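April

By the Karkcombe staff desk

The suturing course at Karkcombe runs for 33 weeks, and the instructor who wrote most of it has taught it three times. She asked to be quoted without her name, as the teaching unit at Beddoe does with all its people. We spoke at 7 in the morning, before the practice room opened.

The first subject was thread length. "Most of the trouble I see comes from thread," she said. "A trainee starts with too much of it. Every throw takes longer, and the tail ends up lying where the next stitch has to go." Her handout sets a working length for each exercise and tells trainees to cut before they start.

She keeps a log of practice stitches, one line per stitch, with columns for entry point, exit point, depth and a short remark. The current log has 738 lines. Asked what she looks for in it, she said the remark column was the useful one. "Depth is easy to write down and easy to get wrong. If someone writes 'turned early' on 3 lines in a row, I know what to work on with them."

Turning early means rotating the needle before its point is square to the tissue. The curve then travels shallow and comes out short of the mark. Her correction is slow practice on a foam pad made by Tiltomberg, at one stitch per minute, with the wrist doing all the work. She allows 200 passes on foam before a trainee moves on to tissue.

"Foam is even all the way through," she said. "Tissue has a grain. It pulls one way and gives the other, and a ragged edge will not hold a bite taken too close."

The unit changed its record sheets last year, moving from paper to a program called Mideo. She was neutral about it. The paper sheets had a small grid for drawing the path of the needle, and the program has a text box. She still draws the path on scrap paper and types it up afterward.

On knots she was brief. The course covers two, and she would drop one of them if the syllabus allowed it -- she did not say which.

Needle grip took up the rest of the hour. The jaws have to hold the needle firmly enough that it does not roll, and the angle of the hold decides the path before the point touches anything. She teaches trainees to check the hold first and the thread second. With the curved needle clamped at the jaw tips beside the open incision, her next question is where the thread lies, and in this view it swings out wide to the left over the red tissue, with a smaller loop curling close around the needle and the tip. "The big loop I can leave," she said of thread in general. "A small loop near the needle I want to see the whole way round before anything moves." 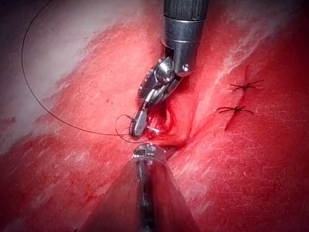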